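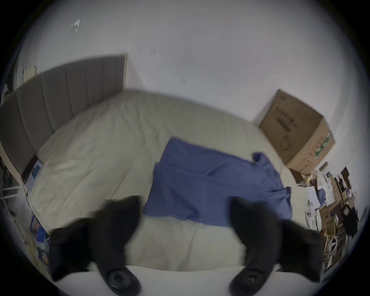
The Hearing

The hearing was set for ten in the morning and I was told to bring my own water.

I had worked for Prinon for five years by then. I wrote dialogue for a game called Ultodel, which sold well in places where it was allowed and better in places where it wasn't. Most of what I wrote was guards. If you crept past a guard in Ultodel and he said something to himself about his knees or his landlord, that was probably me.

In January a boy in Stevham had set fire to a boathouse. It was an empty boathouse and he did no harm to anyone, but he had played the game, and in the game there is a boathouse, and you can burn it. A woman from the paper counted up how many hours he had spent playing. She didn't count the hours he had spent in the boathouse, where he and his friends had been going since they were nine.

The state assembly formed a panel. The panel wanted somebody from the company. The company's lawyers didn't want it to be anyone important, and they didn't want it to be anyone who had worked on fire. So they sent me.

I took the train up the night before. The company had me in a room on the fourth floor of a hotel by the station, with a window that looked onto the back of a bakery. I went through the folder they had given me. It had tabs. Under the first tab was a list of words I should not say, and one of them was "fun." I was to say "engagement" if I had to say anything, and it was better if I didn't have to.

Under the second tab were the studies. There were 24 of them, each boiled down to a paragraph. Crime went down while sales went up. Other countries played the same games and had fewer fires. I read them all twice. They were good studies and I believed them, and I noticed that I couldn't remember one of them when I closed the folder.

I lay down and tried to learn the first page by heart. At midnight I gave up on it and thought about guards. 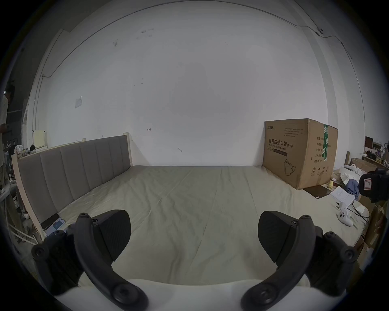 I was awake until midnight.

The hearing room was smaller than it looked on television. There was a long table for the panel and a short one for me, and behind me were about 100 chairs, most of them taken. The lawyer sat at my left. She had told me to pause before every answer, long enough for her to touch my sleeve if she wanted to.

The chairman began with the boathouse. He had a printed picture of the one in the game and a printed picture of the one in Stevham, and he held them up side by side. They didn't look alike. One had a tin roof and stood on posts. He asked me if I saw the resemblance.

I paused. The lawyer did not touch my sleeve.

"They're both boathouses," I said.

Somebody in the back laughed and the chairman waited for it to stop. He asked whether the player was rewarded for burning it. I said there was a key inside, and you could burn the door to get the key, or you could ask the old man on the dock and he would give you one. He asked how many players asked the old man. I said I didn't know. That was true. I had written the old man, and I had always wanted to know.

He went on for most of an hour. He read out some lines from the game, and they were guard lines, so they were mine. He read them slowly, in a flat voice, like evidence.

"'If it rains again I'm going home and they can guard it themselves,'" he read. He looked up. "What is the purpose of that?"

"He's cold," I said.

"And then the player may kill him."

"The player may. Or he can wait. If you wait long enough, it rains and the man goes home."

The lawyer touched my sleeve then, but I had already finished.

A younger member at the end of the table leaned into her microphone. She hadn't spoken all morning. She asked how long you had to wait.

I told her it depended on the weather, which was random. It could be five minutes. It could be a good deal longer. She asked if it said anywhere in the game that this would happen, and I said no, it didn't, a person would only find out by sitting there.

She wrote something down. The chairman thanked her and called the next matter, and I was told I could step away from the table.

The lawyer said it had gone fine. She said the panel would write a report, and there would be a label, and the company had already drawn up the label so that it would be ready when they were asked for it. It was orange. She showed it to me on her phone while we stood on the steps.

I had two hours until the train. There was a café across the street called Yáñez, and I got a sandwich and took the seat by the window. A man came over with his coffee and asked if he could have the other chair. I thought he wanted to take it away, but he sat down in it.

He said he was the boy's father.

I didn't have anything ready. There was no tab for it. I said I was sorry about the trouble they'd had, and he nodded as though I had told him the time.

"He burned it because the other kids stopped letting him come," he said. "I told them that. I told the paper that, too."

"I didn't see it in the paper."

"No," he said.

We watched the steps of the building across the street, where people were coming out and putting on their hats. He turned his cup around on the saucer a few times. He said he had tried the game himself afterward, to see what it was, and had been so bad at it that he never got as far as the boathouse. He got stuck near the start, behind a wall, with a guard on the other side of it.

"What did you do?" I asked.

"Nothing. I didn't know what button to press." He drank some of the coffee. "He complained about his knees for a while. Then it came on to rain and he left."

I asked him how long it had taken.

He thought about it. He said it was most of an evening, but he'd had the radio on.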